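Courtroom Equipment > Recording and Transcription

Relolo Court Recorder, Model 2

Fri 24 January
By Noreen Mengal

The Relolo records up to eight microphone channels at once, one file per channel, with a time stamp on every entry. It is made for municipal and county courts that keep an audio record in place of a stenographer, or alongside one. The unit fits under a clerk's desk and runs without a network connection.

Each channel can be labeled before the session – judge, witness, prosecution, defense – and the labels carry over to the log sheet. The clerk can mark the start of each case with one key. Sidebar mute stops the bench microphone from going to the room speakers but keeps it on the record. Courts that do not record sidebars can turn this off in the setup menu.
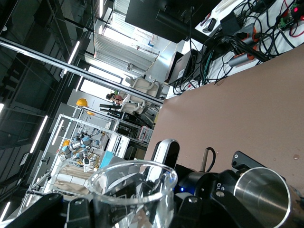
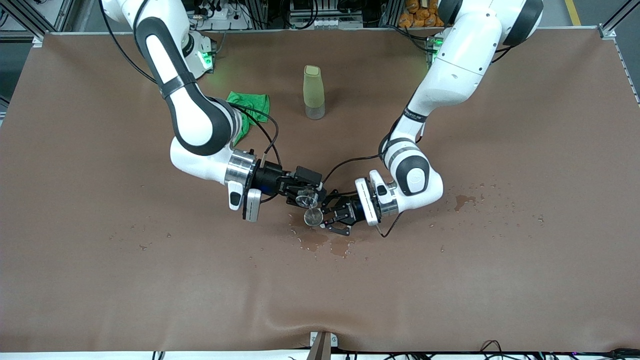 Gripper and beaker, first picture; both arms with the small glasses, second picture.

Internal storage holds 3,000 hours of audio. Files are locked when a session is closed and can be copied to disc or USB drive for appeals. A correction can be added as a note, but the original file stays as it was.

Price: $2,330 for the recorder and foot pedal. With four Plikholm gooseneck microphones, $3,592. Microphone cables are included in the second price. Wall brackets are ordered separately.

The Gondal transcript player opens all Relolo files. Files from the older Kirnus recorder must be converted first – the converter is on the setup disc. Orders placed now ship in July.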